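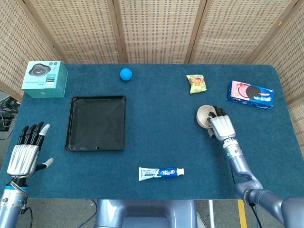
Última modificación de la página: 1 de septiembre

Inicio | Foros | Casa y jardín | Muebles y restauración | Buscar | Registrarse

Imprimir este hilo | Enviar por correo

Tema: Biombo de rejilla heredado, ¿lo arreglo o lo dejo morir en paz?
Publicado en junio por mimbrera77

mimbrera77 escribió:
¡Hola a todos! Llevo tiempo leyendo el foro y por fin me animo. He heredado de mi tía un biombo de cinco hojas, marco de madera clara y rejilla tejida, de los que se ponían antes delante de la cama. Dos hojas están perfectas, una tiene un agujero del tamaño de un puño (el gato, seguro) y las otras dos están flojas, como con barriga. Además las bisagras chirrían que da gusto. Mi duda es si puedo tensar la rejilla sin quitarla o si hay que cambiarla entera. He visto rollos en Grisine pero no sé ni qué ancho pedir. Lo quiero para separar la mesa de trabajo del resto del salón, que ahora mismo es un desastre.

tapicera_sur escribió:
Bienvenida! Las flojas tienen arreglo fácil. Mojas la rejilla por detrás con una esponja y agua templada, que quede bien empapada pero sin chorrear, y la dejas secar tumbada a la sombra. Al secar encoge y se pone como un tambor. Yo se lo hago a las sillas de mi madre cada verano y van tirando. La del agujero ya es otra historia, esa hay que cambiarla.

Femi Haruna escribió:
Ojo con eso, lo del agua funciona si es fibra natural. Si es de papel trenzado (y en los biombos baratos hay mucho papel) te cargas las cinco hojas en una tarde. Arranca una hebra del borde del agujero y desenróscala con los dedos. Si se abre como una tirita de papel, ni agua ni nada.

mimbrera77 escribió:
Acabo de probar con la hebra y no se abre, se astilla. ¿Entonces es natural?

Femi Haruna escribió:
Entonces sí, adelante con la esponja.

DonBisagra escribió:
Pues yo voy a llevar la contraria. Un biombo así no vale el trabajo que da. Me tiré 20 tardes con uno parecido, entre sacar el junquillo viejo, limpiar la ranura, remojar, encajar con cuñas, encolar... y al final quedó torcido. Por 90 euros tienes uno nuevo de Ruton que pliega bien y no chirría. Los heredados son muy bonitos en las fotos.

tapicera_sur escribió:
DonBisagra, 20 tardes?? Qué hacías, tejerla tú? Una hoja se cambia en dos ratos si la ranura está sana. Y el de Ruton lo tiene mi cuñada: la rejilla va grapada por detrás, y en cuanto se apoya alguien se sale.

DonBisagra escribió:
La ranura estaba llena de cola vieja, ahí se me fueron casi todas. Lo de las grapas no te lo discuto. Sigo pensando que hay que ser realista.

mimbrera77 escribió:
Jajaja, me da pena tirarlo, era de mi tía y la oigo reñirme. ¿Qué ancho de rollo compro, entonces? El hueco de la hoja mide 40 cm de lado a lado.

Femi Haruna escribió:
Coge el de 45 o más. Necesitas unos centímetros por cada lado para meterla en la ranura y recortar después. Cola blanca de carpintero, nada de cola de contacto, que el siguiente que lo restaure se acordará de ti. Y deja la rejilla nueva en remojo antes de montarla, si la pones seca se queda floja otra vez.

abuelo_cola escribió:
Para las bisagras: desmóntalas de una en una, nunca todas a la vez, y marca con lápiz qué hoja va con cuál. Un poco de cera de vela en el eje y se acabó el chirrido. Aceite no, mancha la madera clara y no sale. Si los agujeros de los tornillos están pasados, palillo con cola, cortas a ras y vuelves a atornillar.

tapicera_sur escribió:
Y no esperes que la hoja nueva quede del mismo color! Viene mucho más pálida. Yo uso el tinte al agua de Flesier, rebajado, dos manos con trapo.

Femi Haruna escribió:
Yo no teñiría. Con la luz de la ventana se va tostando sola y en un par de años ni se distingue.

tapicera_sur escribió:
Un par de años mirando un parche blanco en medio del salón, no gracias :)

mimbrera77 escribió:
¡Vuelvo con novedades! Las flojas ya están tensas, lo de la esponja es magia (tapicera, te debo un café). La del agujero la cambié en tres ratos, no en dos, y me corté un dedo con el cúter, pero ha quedado recta. He puesto la hoja nueva en un extremo, contra la pared, y de momento no la tiño. Las bisagras calladitas con la cera. DonBisagra, no te enfades.

DonBisagra escribió:
No me enfado, me alegro. A ver si me animo con el mío, que lo tengo en el trastero detrás de las bicis.

abuelo_cola escribió:
Pásale un plumero seco por la rejilla de vez en cuando, el polvo se mete en los agujeritos y luego no hay quien lo saque. Y lejos del radiador.

mimbrera77 escribió:
Uy, pues una punta me queda pegadita al radiador. Esta tarde lo muevo.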